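Galería: las dos mesas de Candham

Cuando Yolotzin Xolalpa me pidió unas líneas para acompañar esta galería le dije que sí enseguida, sin pensarlo mucho, y luego me pasé tres tardes mirando la pantalla. Contar cómo cambia un trabajo que una lleva años haciendo no es sencillo (y menos si lo van a leer las compañeras, que se acuerdan de todo mejor que yo). Así que perdonadme si me alargo, que me conozco.

Para quien llegue desde fuera: en Candham preparamos pedidos de artículos de casa y de oficina. Nos llegan las devoluciones de Gutell y de alguna tienda más pequeña, las revisamos, las volvemos a embalar y las mandamos otra vez al estante o al camión. Es un trabajo de manos. Hay que coger, mirar, girar, decidir y dejar, y así unas cuantas horas, con la radio puesta y el café de las once. Somos 64 personas entre los dos turnos, y cuando en septiembre se anunció que dos mesas de la sala de revisión pasarían a llevar brazos robóticos, os podéis imaginar las conversaciones en el comedor.

Hubo de todo. Fadime Yaman, que lleva la sala desde antes de que tuviera calefacción, pidió una reunión aquel mismo viernes y preguntó lo que todas queríamos preguntar: quién se queda en la mesa, quién se va y adónde. Salimos de allí con un papel bastante claro. Ningún puesto se cerraba, las personas de las dos mesas pasaban a preparar y vigilar el trabajo de los brazos, y la formación se hacía en horario pagado, no en casa ni los sábados. A mí lo de los sábados me pareció lo más importante de todo, qué queréis que os diga.
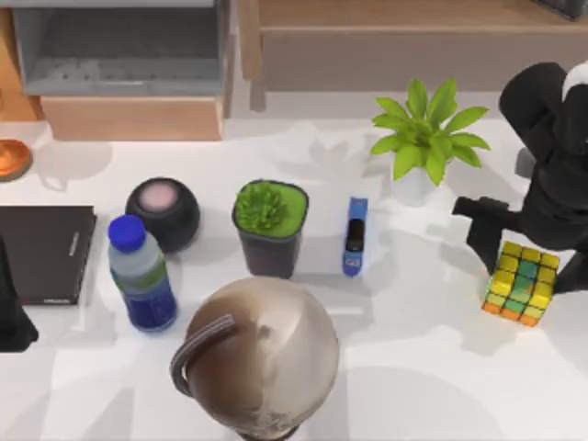 La preparación de la mesa es ahora una tarea con nombre propio, y la verdad es que le hemos cogido cariño. Antes las cosas se quedaban donde caían; ahora, antes de que una tanda vaya a los brazos, alguien la ensaya en el ordenador, con la mesa dibujada y todo, y piensa en cómo se agarra cada cosa. Kaan Saraç, que venía de carretillas y que al principio no quería ni acercarse al teclado, es hoy el que más disfruta con eso. Le encantan las combinaciones difíciles: un cubo de Rubik ladeado justo debajo de los dedos negros de la pinza, una botella de tapón azul junto a un altavoz redondo y brillante, una grapadora tumbada, y detrás una planta de hojas bien abiertas en su maceta blanca. Dice que una grapadora se coge como quien coge un pez, y que las plantas hay que tratarlas siempre por la maceta. Todo eso lo sabía ya con las manos, y ahora ha tenido que aprender a explicarlo, cosa que cuesta bastante más de lo que parece.

Lo que más se nota en el cuerpo son las muñecas. Ailsa Paterson pasó dos inviernos con la férula puesta y desde que alterna la mesa con la pantalla la tiene guardada en la taquilla, toquemos madera. A cambio han llegado otros cansancios: los ojos, el cuello, y una especie de atención rara, de estar pendiente de algo que casi siempre va bien y que justo por eso te adormila. Pedimos turnos más cortos delante de la pantalla y nos los dieron, aunque hubo que insistir. Ahora nadie pasa más de 73 minutos seguidos vigilando. La cifra la sacó Apostolos Spanos de no sé qué cuentas con los descansos, y ya se ha quedado así, con broma incluida: cuando alguien se levanta a por agua, los demás cantamos «¡setenta y tres!».

También ha cambiado la charla, y esto lo digo con un poco de pena. En las mesas de siempre se hablaba mientras se trabajaba, porque las manos iban solas. Preparando una tanda hay que pensar, y se habla menos. Fadime ha propuesto juntar el café de los dos grupos y, de momento, funciona; el otro día estuvimos veinte minutos discutiendo si el bizcocho de Ailsa lleva yogur o no lleva (lleva, yo lo defiendo hasta el final).

Queda pendiente lo de las categorías, que seguimos cobrando como revisoras aunque hagamos cosas que antes no existían. Se habló en la última reunión y se volverá a hablar en la próxima. Si alguien de los almacenes de Akbulut o de Jolasden está pasando por lo mismo, que nos escriba o, mejor todavía, que se acerque a vernos. Yolotzin enseña la sala encantada y a las once siempre hay café.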